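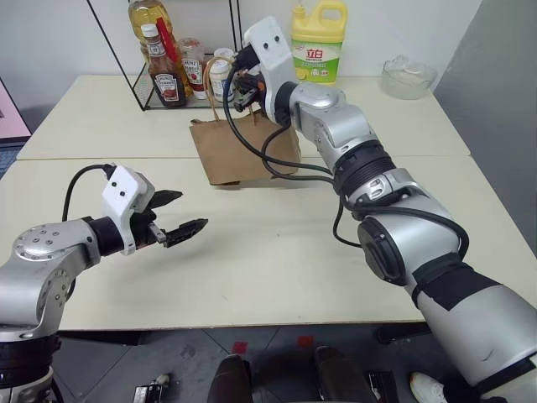

The Two Halves

by Daniyal Rind

9 February 2025

Print this story | E-mail this story

The van was booked for ten and it was already gone nine, and Marian had the bag up on the table and hadn't put a thing in it.

"It won't take the weight," Colin said from the hall. Shouting. He had the hoover in there, God knows why, you don't hoover a hall you're about to drag a wardrobe down.

"What weight?"

"Whatever you're putting in."

She opened the top out again and pressed the fold flat with her thumb. A good bag. Brown paper, twisted handles, from Afridi's on the corner, where they gave you a paper one if you spent enough and looked respectable. She'd had it down the side of the fridge since before Christmas. There had been a whole wad of them down there. This was the one with both handles still on and no grease.

Kitchen last. That had been the plan, her plan, she'd written it on the back of the Sterberg letter. Bedroom, bathroom, front room, hall, kitchen. And then somehow they'd done the bedroom over 2 days and everything else in a morning, and now there was only the table to see to, and the rack at the back of it, and Colin going up and down with the hoover like a man cutting grass.

Oil first. No. Oil last, oil on top, no, you'd never put oil on top. She stood with her hand on the red cap.

"Is the oil coming?" she shouted.

"What?"

"The oil!"

The hoover stopped. "How much is in it?"

"A lot."

"Then it's coming."

It started up again.

He was right, it was nearly full. He had bought it himself the week the letter came, which tells you how much he'd believed the letter. Thirty-one years in the flat and a man at Sterberg Lettings writes you three paragraphs and one of them is the weather, more or less, one of them is hoping you're keeping well. You're owed 1,667 pounds, the second paragraph said. Deposit and interest. She had read that out to Colin over his egg and he had said, is that all, and then, is that a lot, and then gone out and bought cooking oil.

So the oil. And two ketchups, because he would only have the glass one and their Jess would only have the squeezy, and Jess hadn't lived with them for six years but came on the bus from Rolbridge every other weekend and ate like a docker. And the little white jars. Marian knew what was in one of them.

She moved the bag along to get it nearer. It caught on the join.

The join. You had to know about it. The table was in halves, it always had been - they had bought the one half when they were first married and hadn't the money for the other. That was true, although people laughed. The shop had sold them singly. Cream, both of them, meant to go together or apart as you liked, and Colin had carried the first one home on his back through Nirthorpe with his arms out behind him like a beetle. The other half they'd got when Jess was born. Her chair had gone on that side.

They had never sat quite flush. There was a line right across the middle where the crumbs went. Marian had had a special knife for it, a butter knife with the end bent, and every Sunday she'd run it along from one end to the other and get out a week's worth. Toast mostly. Glitter, in the years there was glitter. Once a milk tooth, which they'd all been hunting for, and Jess already paid for it.

And now the new place would take one half.

That was the thing. That was what she was not thinking about while she thought about oil. The new kitchen was a galley, you could touch both sides, there was a space under the window and Colin had measured it and come back and measured it again and then folded the tape up very slowly. One half would go. The other was for the tip, or for the man downstairs, who'd said he might, and hadn't said since.

"Which one?" she'd asked him, in bed.

"They're the same."

"They're not the same."

"Marian, they came out of the same shop."

"Eight years apart."

He had turned over then. He was asleep in a minute, or doing the breathing.

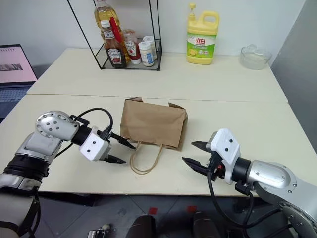
It went over, of course. The second she let go of it to reach for the jars. Paper bags do, with nothing in the bottom, they wait until you've turned your back. She left it lying there and looked at the washing-up liquid instead.

She had forgotten the washing-up liquid. It was a great yellow jug of a thing with a pump on top and a handle, lemons on the label and red Chinese writing, and Jess had brought it off the Rolbridge market on the coach, on her knee, because it was such a bargain. It would see them both out, Colin said. He'd said that a year ago and it was not a joke that had got better.

That wasn't going in any bag. You'd have to carry that like a baby.

"Col?"

Hoover.

"COL."

It wound down. He came and stood in the doorway in his socks. He'd packed his shoes. He had packed his shoes at seven that morning, in the bottom of a box, and taped it, and neither of them had mentioned it.

"You haven't done any," he said.

"I'm sorting it."

"It's fell over."

"I can see it's fell over."

He came across and put his hand flat on the table, on the wall side. Then he took it off and put it on the near side. She watched him do it. He was a big man who had got smaller and his watch had slipped round to the inside of his wrist.

"This one's got the scratch," he said.

"What scratch?"

"When I did the bike."

"You did the bike on the table?"

"You were at your mother's."

She bent to look. There was a mark there, not much of one, more a smudge than a scratch. She'd wiped that bit of table every day for twenty-odd years. She had thought it was a stain. She'd bleached it, once.

"You told me that was a stain."

"I said it might be a stain."

"I *bleached* that."

"I know. I felt bad."

She laughed then, she couldn't help it, and he sat down on the box with his shoes in. It gave a bit under him. Quarter past, and then it would be half past, and the van was only a lad called Tony with his cousin, and they charged by the hour from when they said they'd come and not from when they came.

"The far one's better, then," he said. "If this one's marked."

"No."

"It's cleaner. It's been up against the wall."

"It's had the rack on it. It's had nothing on it but sauce for years. We've sat at this one."

"So we take the one with the bike on."

"You can't just say it like that."

"How do you want me to say it?"

She didn't know. She stood the bag up. She put the glass ketchup in and it held, and then the squeezy beside it. Then one white jar and then the other, and she held on to the second one for a while first, the one with the blue on the label.

"Is that them?" said Colin.

"Some of them."

"I thought they went in the tin."

"The tin's for the big ones."

Buttons. His mother's, off every coat she'd ever had. He had wanted them kept in the kitchen because that's where she'd kept them, in with the salt and that, and there'd been a chop once that nearly broke his tooth. He took the jar off her and shook it next to his ear. Then he put it in the bag himself. He was quite careful. He wedged it in with a tea towel.

"The wall one was Jess's side," Marian said.

"I know it was."

"She'll see it's gone."

"She's thirty-four, love."

"She'll still see."

He looked at it a long while. Then he got down on the floor, which took some doing, and put his head under, and she could hear him knocking on things. Something metal. A word she didn't like.

"What are you doing?"

"Have you got that knife?"

"What knife?"

"Your crumb knife. It's a screw, this. There's only the screws holding the legs. I could have the legs off her side."

"And then what?"

"Then it's a top. Then it's flat." His voice came up through the wood or whatever it was, all thick. "It can go behind the settee. Or down the side of the bed. It's nothing, flat. It's a sheet of something."

"For what, though?"

"I don't know. For Christmas."

The knife was packed. It was in the box under the box with the shoes. She got a fork out of the drying rack by the sink and bent down and passed it under to him and he said that's a fork, and she said I know it's a fork, Colin.
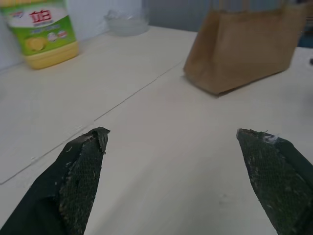 The join between the two halves. Washing-up liquid on the left.

He got three of them out with the fork. The fourth had been painted over, or glued, he thought he might of glued it himself when Jess used to swing on it. He lay there breathing. Twenty to.

"Leave it," she said. "Tony'll have a screwdriver."

"Tony hasn't got a tax disc."

"You don't have them now."

"Well then."

She held the corner up for him while he tried again. Her hip was bad that side. She leant on the wall and looked along the line, the whole length, from lower down than she had ever looked at it, and there were little nicks all along the edge where she'd gone in with the knife. Dozens. She'd always thought she was being gentle.

"Has it shifted?" he said.

"Has what shifted?"

"Anything."

"It's come away a bit at this end."

It had. A gap you could get a finger in. There was a crumb in it, two crumbs, and something small and green that was either a bit of tinsel or a bit of pea. She got it out with her nail and looked at it and put it in her cardigan pocket.

Downstairs a horn went, two short ones.

"He's early," said Colin, from the floor. "He's *early*, the sod, we'll be charged for that."

"Get up, then."

"I can't get up. Where's my shoes?"

"You're asking me?"

The horn again. She took hold of the bag by both handles and tried the weight. Then she put her other arm underneath it, to be on the safe side, and went to let them in, and had to come back, because she hadn't put the oil in after all.

Print this story | E-mail this story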